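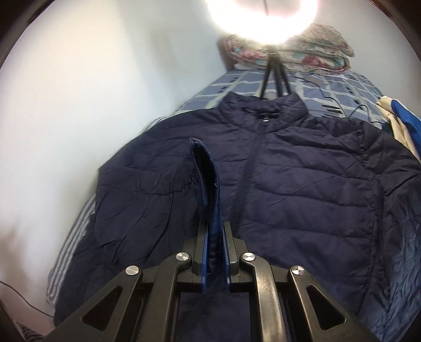
4.2 Folding a padded jacket

This section is for quilted jackets with a front zip and a stand-up collar. For long coats, please see section 4.3.

Before you start, empty all pockets and check that the jacket is completely dry. A damp jacket must not go into the Pluramard storage bag.

1. Lay the jacket on a bed or other wide, clean surface with the front side up. Spread it well and smooth the big wrinkles with your flat hand.

2. Close the front zip up to the collar. Leave the collar standing, do not press it down.

3. Take one sleeve near the cuff and bring it inward over the front of the body. The fold should be at the shoulder and not at the elbow.

4. Do the same with the other sleeve. The sleeves may lie one over the other.

5. Fold the lower part of the jacket up to the chest. Press slowly for 5 seconds, so that the air can go out through the seams.

6. Roll from the fold towards the collar and put the roll into the bag with the collar first.

Note: Dark fabric shows lint very easily. Remove it from the cuffs and the front with a soft brush before step 3.

Note: The Burkholm size bag takes a jacket up to 730 g. For heavier jackets use the Flusbridge size.

CAUTION: Do not pull the sleeve by the lining. The stitches inside the cuff can open.

CAUTION: Do not keep a down jacket compressed for longer than 3 months. Take it out, shake it and let it hang for one night before you pack it again.

If the bag does not close, open the roll and repeat from step 5. Do not use force on the bag zip.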